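3.2 Collection of demonstrations

Demonstrations were recorded at the Mundton site between January and March 2018. Two operators, I. McIver and B. Kinsella, guided the arms by remote control from an adjoining desk, using the Tarnen handsets described in Section 3.1. Each operator completed a training period of 4 hours before any of her recordings were admitted to the set. In total 800 demonstrations were attempted, of which 700 were kept. The remainder were discarded where the recording was incomplete or where the operator had asked to start again.

Following Kravchuk, we did not prescribe a path for either arm. Operators were told the goal of each task and were free to choose the point of grasp, the order of movements and the arm to be used. Joint positions were logged throughout, together with the opening of each gripper. Recordings in which the operator paused for more than seven seconds were divided at the pause and treated as separate segments. 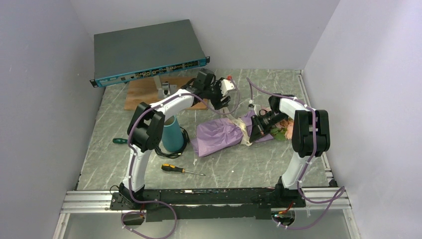
Figure 4. Workspace with both arms mounted on the shared base rail.

Cloth proved the most demanding class of object for both operators, as its shape could not be specified in advance and each grasp altered it. Segments were therefore labelled by the part of the cloth first held. In Figure 4 the right gripper has taken hold of a fold of the purple fabric, and a segment of this type was given the label "fold". Tools and other items were left on the table during recording, so that the Plurelard policy would be trained on views containing objects unrelated to the task. Labels were assigned by one operator and checked by the other.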